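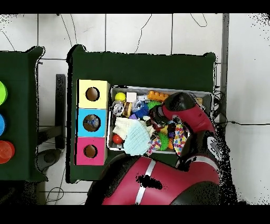 Toy tray and sorting boxes, play materials collection

Category: Member Lists > Play Materials > Storage and Sorting

Search the archive Enter keywords Go

From: Rosário Pinheiro
To: Play Materials list
Date: 8 March 2019
Re: Mixed trays and the sorting boxes

Dear members,

I am replying on behalf of the Cutia lending collection to the question sent in by Dušan Vidmar, which I quote in full so that those who have recently joined the list may follow.

> Dear all,
>
> The Tuden center is reviewing how its small toys are stored between loans. At present we keep them by type: balls in one bin, cloth items in another, blocks in a third. Staff find this easy to check, but the families who borrow from us tell us that the children lose interest quickly when everything in the bin is alike.
>
> I understand that Cutia lends its toys in mixed trays, together with boxes for sorting. Could you tell us how a tray is made up, whether the cloth items cause difficulty, and what you ask borrowers to do before a tray is returned? We would also be glad to know whether the boxes need to be replaced often.
>
> With thanks,
> Dušan Vidmar
> Tuden

To take the first point, a mixed tray is made up from our general stock of 2,851 items. We ask the person packing it to include hard and soft things together, and to vary the size. The tray used with the yellow, blue and pink boxes is a fair guide to our practice. It holds balls, both smooth and spiky, along with cloths, polka-dot fabric toys and a few small blocks. We do not try to match the colors of the toys to the colors of the boxes. A child may decide that the boxes are for colors, or for soft and hard, or for something else again, and the packing should leave that open.

The metal tray has served us better than the woven baskets we had before. It is easily wiped, the rim keeps most of the balls in, and a shallow tray lets a child see a good part of the contents without tipping it out. It does become crowded. Krešimir Kos, who packs for our branch in Prendergast, has suggested a limit on the number of items in each tray, and we expect to adopt one before the end of March.

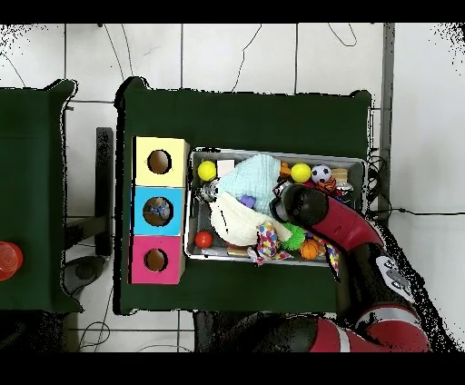

The cloth items do require some thought. A bunched cloth or a plush toy takes up a great deal of room and will hide whatever small pieces lie beneath it. Some borrowers consider this a fault. Our own view is that searching under the cloth is part of the activity, and we have kept it. We do, however, ask that every cloth be lifted out and shaken when a tray comes back, as small blocks are easily carried off to the laundry.

Before returning a tray, borrowers are asked to:

- look inside each box and remove anything left there
- wipe the tray and the hard toys
- place the cloths and fabric toys in the bag provided
- tell us of any piece that is missing or torn

With regard to the boxes, they are the weakest part of the set. The edge of the hole softens with use, particularly where older children push in a toy that is too large for it. We replaced 9 sets last year and have 7 in reserve. Repair with tape is possible, but the tape lifts, and we no longer recommend it. The cost is modest — far less than that of the trays — and we would advise Tuden to order spares from the outset.

Finally, a word on records. We do not list each toy on the loan slip. The slip carries the tray number and a short note on its contents, and the full count is made once a year. Members with collections above 3,000 items may find that this is not sufficient for their auditors and should take their own advice.

The packing sheet can be sent to any member on request. Please write to the collection office and state whether you need the printed or the electronic copy.

Yours sincerely,
Rosário Pinheiro
Cutia lending collection

Comments (4)

Ljubica Leka
Thank you for the note about shaking out the cloths. We have lost a good many blocks that way at Nekico.

Shiyu Guo
Do you set an age limit for the trays with small pieces? Our insurer has asked.

Rosário Pinheiro
We do. Trays with small pieces go only to families with children over three, and the slip says so. I should have included it in the message.

Dušan Vidmar
Received with thanks. We will try two mixed trays first and keep the remaining stock by type for the present. Please send the printed packing sheet.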